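3.2 Naps and the Bedtime Routine

What surprised us most was how much the daytime mattered! We had gone into the home diaries looking for bedtime effects, and we found them, but the stronger pattern came from the last nap of the day. Toddlers whose final nap ended late in the afternoon took longer to settle, and their parents wrote longer notes about it too (some of these notes are a joy to read). The pattern held in both towns, Bralberg and Nemis, even though families in Nemis tend to eat dinner much later.

Parents filled in one page per day for 17 days. We kept a diary only if it had no more than 2 missing days, and 40 families met that rule. Çetinkaya read every page and coded the bedtime steps by hand – bath, book, song, lights out – so that the order could be compared from night to night.
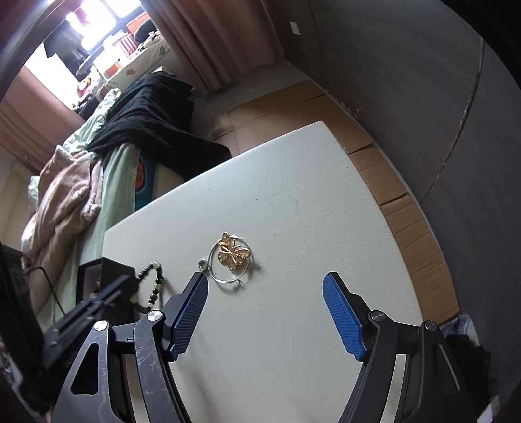

Order turned out to be worth the effort. Families who kept the same steps in the same order reported fewer calls from the bedroom after lights out, and this was true whether the routine was short or long. A quick song and a hug seemed to do as well as a full bath and three books, which should be welcome news to any tired parent. Figure 3 plots the number of calls against our routine score for each family.

We want to be careful here. The diaries tell us what parents noticed, and a parent who is sound asleep notices very little. Van Beek raised this point early on, and we agree with it. Children with a cold or new teeth were left in the sample, so some nights are noisy in every sense.

Figure 3. Calls after lights out, by routine score. Each dot is one family; open dots are families in Nemis.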